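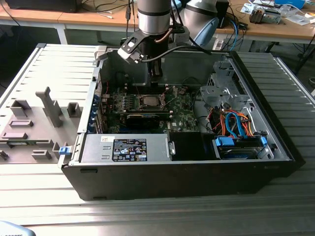
Hukden wrote:

> We are starting our own collection in the spring and I would love to hear how you
> decided what counts as one example. Do you cut at the first touch of the part, or do
> you keep the whole approach? And do you throw away the ones where the person
> driving the arm fumbles and then recovers? We have been going back and forth on
> both, and I'd rather borrow your mistakes than make them all over again.

Hello Hukden, and hello to everyone else who has been so patient with me. I meant to answer weeks ago, then the arm needed a new cable, then the whole building had a cold.

The short answer is that we keep the whole approach. When we began the Moreo set in September we cut at first touch, and the files were lovely and small, and the policy we trained on them would drift down over the motherboard and then dither there like a person looking for their glasses. All the good information about how you line up with the socket was in the part we had been cutting off. So now an example begins with the arm parked above the case and ends with it parked again, and if that means a few dull seconds at each end, so be it. You can always trim later. You can't put back what you never saved!

We work on old desktop towers laid on their sides with the side panel off, the processor socket open and its lever up before the arm comes in. I mention the lever since it caught us out. For the first stretch we let each person set it however they liked, and the model learned two half-habits instead of one whole one. Please write the starting state down on paper and tape it to the table.

On fumbles, I have changed my mind twice. At the moment we have 2,209 examples in the main folder and 458 more in a folder called "recovered," where the driver missed, backed off and got there in the end. We train with and without the second folder and compare. With it, the arm is slower and a good deal harder to upset. I would keep yours, but keep them marked, and do the marking the same day. Going back through old ones is miserable work.

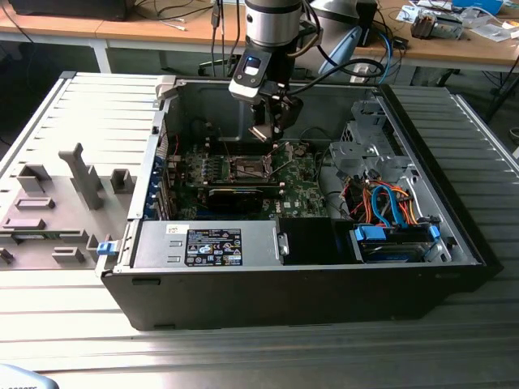
One reply that reached me off the list argued that we should be moving the case more between examples, and that a model which has only ever met the tower in one spot will have learned the table and very little else. I think that is fair. We do shift it a little every 20 examples, and turn it slightly, but it's a big box and people get lazy in the afternoon (me included). Vamville apparently puts strips of tape on the table with numbers on them and draws a number before each batch. I'd be glad to hear from them how big the steps are.

Two smaller things while I'm rambling. Leave the drive cables in their natural tangle. We tidied ours for a while and the arm was thrown by the first messy case it met. And keep sessions short. After eight or so examples in a row a driver starts rushing the descent, and you can see it in the speed plots long before the person will admit to being tired.

If anyone wants the starting-state sheet or the little script that sorts the folders, write to me and I'll send both. The script has comments in it that were meant for my own eyes, so be kind.

Warm wishes from all of us at Thorlacius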